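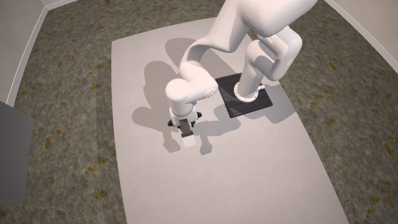
A reader in Cirnia wrote to ask whether the stable progress built up in Pastetti over the past two seasons would survive the move to the new server, and whether foals already in training would have to begin again. Players will keep every animal, rider and building on their account. Foals in training will resume at the stage they had reached when the servers closed.

Search this site Enter keyword Go

Vorham will take the game offline at 6 a.m. on the first morning of September for a period of 4 hours. During that time the mobile and browser editions will both be unavailable. Players who have entered a timed tournament are advised to complete their rounds beforehand, as unfinished rounds will be scored as they stand.

The update introduces the Liao Valley, a new riding region with 7 trails and a cross-country course. Access requires a rider level of 12 or a valley pass, priced at 700 silver coins in the stable shop. Passes do not expire and may be given to another member of the same riding club.

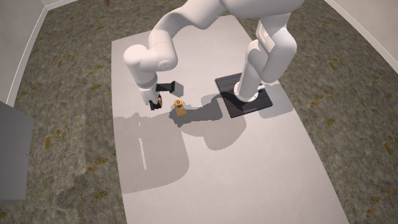 Clubs will also see a change in the way shared feed is stored. Each club barn will hold a maximum of 300 bales. Any quantity above that limit will be converted to silver coins at the usual shop rate and paid to the club account, where the club leader may distribute it. Members who donated feed during August will keep their donation badges.

Several requests concerning the grooming controls have been reviewed. The brush may now be set for left-handed use under Settings, Controls, and the hoof-cleaning exercise can be played without the timer. Scores earned without the timer count toward daily care but are not entered on the club table.

Reports of missing saddles or incorrect coat colors after the update should be sent through the Help page in the game, with the stable number included.

Share 18 Comments 5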